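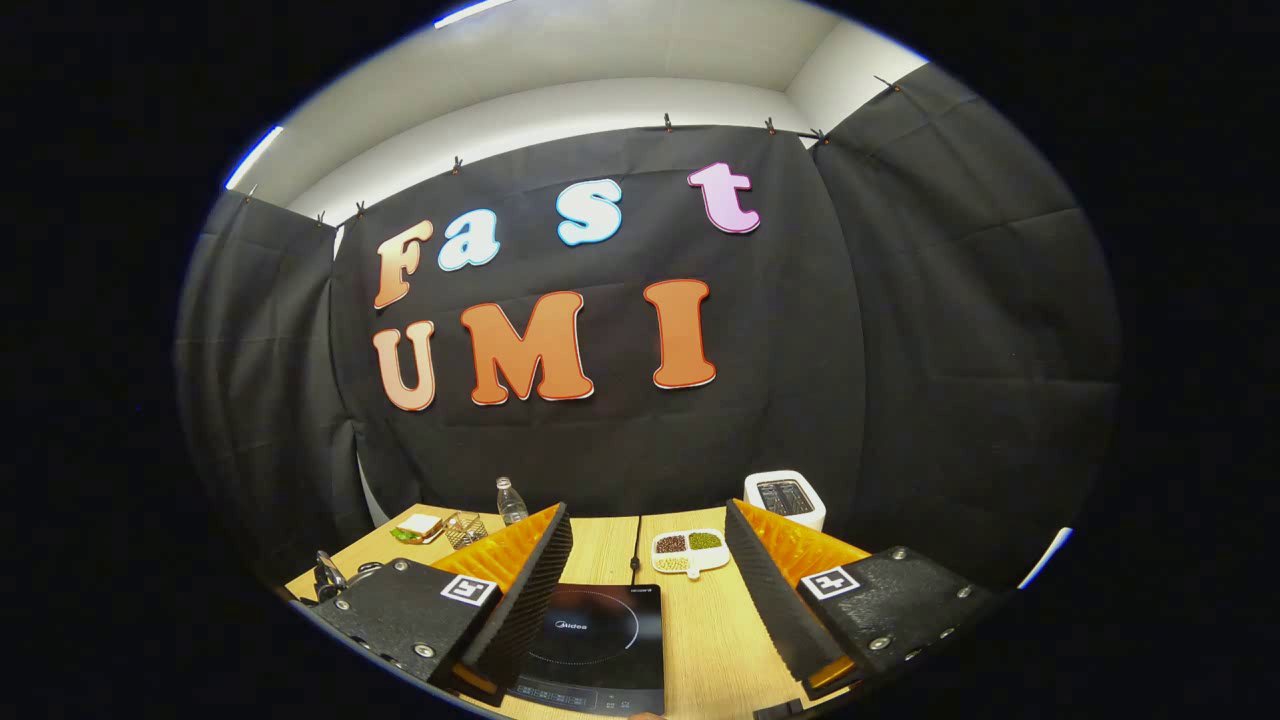
Black Cloth, Small Clips and Big Letters
Sowerby Display Supply newsletter, January 10, 2021

A lot of the mail we got over the holidays was on the same subject: how to put a plain dark background behind a table without building anything. People want one for product photos, for demo tables, for school displays, for video calls. Most of them have a corner of a room with white walls and one table they can spare. That is enough to work with, and the parts are cheap. The notes below cover cloth, clips and lettering, in the order you would do the job.

The cloth

Black is the easiest color to live with. It hides small shadows, it makes bright lettering stand out, and it goes with whatever you set on the table. White walls look fine to the eye but pick up every scuff, and a cable or an outlet shows right away.

For a corner setup, use three separate panels instead of one long piece. The widest goes across the back. The other ones go down the sides, so that the table sits in a shallow bay. Separate panels are lighter, so the clips hold better, and you can take one side down when you need to get to something behind it. They also fit in a home washer, where one long curtain usually doesn't.

Measure from where the top of the cloth will be to a point below the tabletop. Many people measure only to the tabletop and end up with a line of white wall along the back edge. Add a hand's width at least. Do the same on width: the back panel should run past the corners and the side panels should overlap it. If the panels only meet edge to edge, they will drift apart at the bottom as the cloth settles, and a strip of wall will show through. The lower corners are where this happens most often. A single pin or a piece of tape low down will close it.

We stock the Kastov black panel in one width. The long version has a drop of 157 centimeters, a little over five feet, and suits most tables pushed against a wall. It comes hemmed on all sides.

Creases

New cloth arrives folded, and the folds show as straight lines across the panel. Old cloth that has been balled up in a box shows wrinkles going every way. Neither one matters much if people will be looking at what is on the table. If you are taking close pictures, they matter more, mostly when the light comes from the side.

Things that help:

Hang the panels a day early. The weight of the cloth takes out the soft wrinkles but leaves the hard fold lines.

Use a garment steamer from the back, working from the top down. Keep the steam away from paper letters, which will curl. Steam first and put the lettering on afterward.

Iron only if the label allows it, on the reverse, with a thin towel between.

Store the panels rolled on a cardboard tube from now on. A wrapping paper tube is long enough if you fold the panel in half lengthwise first.

Side panels that hang in broad folds can be left as they are. Folds look natural at the sides and they take up extra width.

The clips

Small black clips along the top edge do the holding. They disappear against the cloth, though they will show a bit where they sit against a white wall. If that bothers you, white clips are worth trying, but then they show on the cloth instead. We have tried both and have gone back to black.

What the clip attaches to is up to you and your landlord. The choices are adhesive hooks, a thin rail, a strip of picture molding or a tight cord. Adhesive hooks are the most common. Clean the wall with rubbing alcohol, let it dry, press each hook on and leave it for the time given on the package before hanging anything. Most complaints about hooks falling come down to skipping the wait.

Start with the corners. Clip the far end of the back panel, then the other end, pull it level, and only then add clips between. If you work from one side to the other, the cloth stretches as you go and the last stretch sags. Put clips closer together near the corners, where the back and side panels both pull. Spacing can be wider in the middle of the back panel, unless you plan to attach lettering there, in which case add a clip above each end of the word.

The Mernico mini clip, item 1072 in the catalog, is back in stock after being out for most of the fall. It has a flat jaw and leaves less of a mark than the round kind. They come in bags and there is no limit on how many bags you can order.

The lettering

Cut-out letters do more for a backdrop than anything else you can add. A name in big bright letters tells people whose table they have come to, and it holds up from across a room. Orange, pink and pale blue all do well on black. Dark blue, purple and brown get lost unless they have a light border around them. A white outline helps with almost any color, and it hides small mistakes in cutting.

Rounded letters are easier to cut than letters with sharp inside corners. If you are cutting by hand, print the outline on card, cut the outside with scissors and do the holes in letters like "a" with a craft knife on a mat. You can mix styles. A first row in rounded lowercase with a second row in larger capitals reads well, and the size difference keeps the rows from running together. Different colors within one word are fine too, as long as the outlines are about the same weight.

Before you attach anything, lay the letters out on the tabletop in the order you want. Check the width against the cloth. Then find the middle letter or the middle gap and put that up first. Work outward from there.

For attaching:

Double-sided tape works on smooth cloth for a short time. It lets go on anything fuzzy.

Short straight pins, pushed in at a slant from behind the letter, hold well in card. Put 2 in each letter so it can't turn.

Hook-and-loop dots are the best choice if the letters will come down and go back up. Sew or iron the soft side to the cloth.

Avoid hot glue. It soaks in and leaves a shiny spot that will not come out of black fabric.

Step back after every couple of letters and look from where visitors will stand. Cloth moves, and a letter that was level when you pressed it on may sit higher or lower once its neighbors are up. Small differences in height are easy to live with in a rounded style. In plain block capitals they look like mistakes, so use a level or a chalk line. Chalk brushes off black cloth with a dry sponge.

The tabletop

A light wooden top under a black background gives a clear line between the two, and things set on it are easy to see. If your table is dark, a light runner or a sheet of paper from a roll will do the same job. Leave a small space between the back edge of the table and the cloth. When the table touches the fabric, every bump travels up to the letters, and the panel gets pulled tight along the bottom.

Wipe the table before the cloth goes up, not after. Black fabric collects dust, and a lint roller should be kept within reach for as long as the backdrop is in use. Go over the back panel from top to bottom, lifting the roller around the letters.

Orders and pickup

Black panels, clips and card are on the January sheet, along with blank letter sets from Clesberg in orange and light blue. The pink sets are on back order. The mixed backdrop box has panels, clips and a lint roller, but no letters, so add those separately. We packed 370 of these boxes before the holidays and have started on the next batch.

Pickup is at the side door during regular hours. If you have panels to return, please send them back clean and dry, with all clips and pins removed. Check the hems. Pins like to stay there.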